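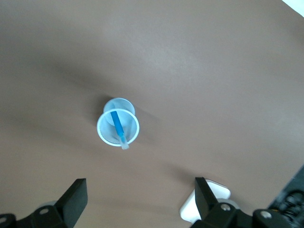 A plastic cup on a brown tabletop.

I called my old neighbor in Skokville last month to ask how a person goes 17 years without buying a birthday card, and we ended up on the phone until my ear hurt. She makes them all herself, you see. Every niece, every dentist, the guy who fixes her furnace. I've got a shoebox of hers and I'm not giving up a single one!

She started, she told me, out of pure crankiness. "I was in the drugstore in Galbraith and they wanted real money for a cartoon dog in a hat," she said. "I can draw a dog. I can draw the hat too." (She can't, much. The early dogs look like potatoes, and she'll tell you so.)

These days she skips the drawing and prints with carved erasers, plus anything round she finds in the kitchen. Her ink pads live in a cookie tin. Her paper is mostly grocery bags, ironed flat on low, and she's fussy about them. "The Tarncombe market bags are the best, they take a fold. The other ones crack on you."

I wanted to know about the November rush, when half her relatives were apparently born. She does 16 cards in one go, all the same design, and lets them dry on the stairs. "Then the cat walks up the stairs," she said, "so some people get a paw. They like the paw. My sister complained the year she didn't get one."

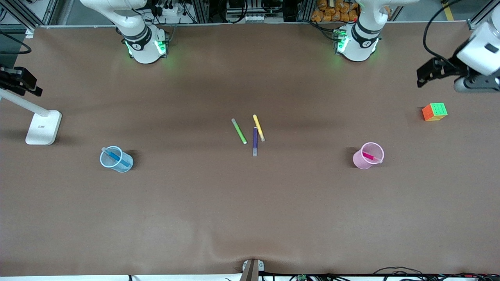
Brown paper over a big tabletop.

What about the words inside? I always freeze up there and write "Have a great day" like a bank teller. She limits herself to 3 lines, and one of them has to be something that happened to the two of you. "Mine to you was the raccoon," she reminded me. It was. I'd forgotten the raccoon!

She did try selling once, at a craft fair out in Stiretti, and hated it. People kept asking if she could do 100 for a wedding. "I said no, and then I ate a funnel cake and went home."

Before we hung up I asked what she'd tell somebody starting out. She said to buy a decent bone folder and cheap everything else, and to cut the card to fit the envelope. Then she had to go, she had glue open.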